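The Long Wait for a Machine That Can Tidy Up

Ask people what they want from a robot and you'll hear the same answer you would have heard when their grandparents were kids. They want it to pick up the house. They don't ask for conversation or chess. They want the socks off the floor, the dishes out of the rack and the bed cleared off before anyone has to sleep in it.

I've been following this corner of robotics for years, and I have to say it has never been more fun to watch than it is right now. I also still make my own bed. Both of those things are true, and the distance between them is what I set out to measure when I started visiting the people who work on it.

My first stop was Drurnimthorpe, a small lab above a tile showroom, where the team had built a mock apartment with a kitchen, a hallway and a bedroom with a closet that doesn't close all the way. (They left the door like that on purpose. Everybody's closet has a door like that.) Their household arm, Plikudik, is named after a nonsense word from one programmer's childhood, and it moves with a kind of careful, old-man dignity that made me like it right away.

Plikudik was putting away mugs when I came in. It took each one by the handle, turned it, paused, and set it on the shelf with a small click. It did 16 in a row without a mistake! I wanted to clap. Then someone laid a wet dish towel over the seventeenth and the arm stood there for almost two minutes before going after the towel, missing the edge, and pushing the mug into the sink.

That's the state of the art in one sitting. Stiff things in sensible places, yes. Soft things, shiny things and things piled on other things, sometimes.

Small objects on cloth are a favorite test at the labs I visited, and jewelry may be the meanest version of it. Think of what comes off at the end of the day: a few bracelets dropped in a heap on the bed, one inside the other, next to whatever dish or tin the rest of the stuff lives in. You or I would scoop up the whole pile without looking. For a machine it's a list of separate headaches. A braided band bends. A thin metal bangle slides. Beads roll under the finger and catch the light from the window, and a clear bead shows you the color of whatever is behind it. 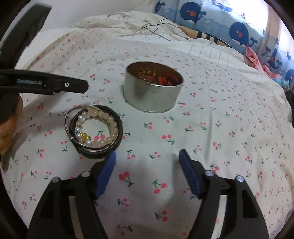 And then there's the sheet. A mattress gives when you press it, so the object you were reaching for sinks a little just as you arrive. Fabric creases and drags along with your grip. If the sheet has a print on it, the camera also has to work out which shapes can be picked up and which are only ink. A person sorts that out before they know there was a question. One engineer told me her early software spent an entire afternoon trying to lift a daisy off a pillowcase, with great patience, and that she felt sorry for it by the end.

What has changed, and the reason I came home from these trips so cheerful, is how the machines get taught. The old way was to write rules. Find the rim, measure the rim, close on the rim. The rules worked beautifully until somebody bought a different cup. The newer way is to have people do the chore themselves while holding the same kind of gripper the robot will use, with a camera riding along on it, over and over, in real rooms with real clutter. The software studies those recordings and picks up the knack, or a piece of the knack, the way a kid learns to crack eggs by standing next to someone at the counter.

At Amley, a company that started out building packing equipment, the bedroom library holds 3387 of these recordings. I watched a good many of them and found them oddly soothing. You see the little hesitations. You see someone go for an earring, think better of it, and come in lower. All of that is useful, I was told, and the fumbles may be the best part, because a recording of somebody recovering from a bad grab teaches the machine that a bad grab isn't the end of the job.

They let me try the hand grippers. I'm a reasonably handy person and I was terrible. You lose your fingertips, for one thing. It had never occurred to me how much of picking up a necklace is done by feel, with the chain running over one finger while the thumb decides what to do about it. With two stiff jaws you have to plan. After 60 minutes I had moved a key ring, a hair clip and most of a necklace, and my respect for Plikudik had gone way up.

Over on the shop floor, things are further along. Holovko makes sorting stations for small-parts work, and their newest one picks mixed fasteners out of a shallow tray all day long without much fuss. But the tray is hard and flat. The light never changes. The parts come from a catalog. Their lead designer laughed when I asked whether it could handle a dresser top. "We could do your dresser," she said, "if you bolted it down and promised never to buy anything new."

So can machines do the chores yet? Some chores, in some rooms, slowly, with a person nearby. I'd trust one today with my mugs. I'd let one have a go at the laundry if I didn't need it that evening. I wouldn't hand over a tangle of my grandmother's bracelets, and the people building these things told me they wouldn't either.

I do think it's coming, though. On my last visit to Drurnimthorpe they tried the dish towel again. Plikudik reached out, pinched a corner, lost it, went back and got it. The towel ended up on the floor and the mug ended up on the shelf.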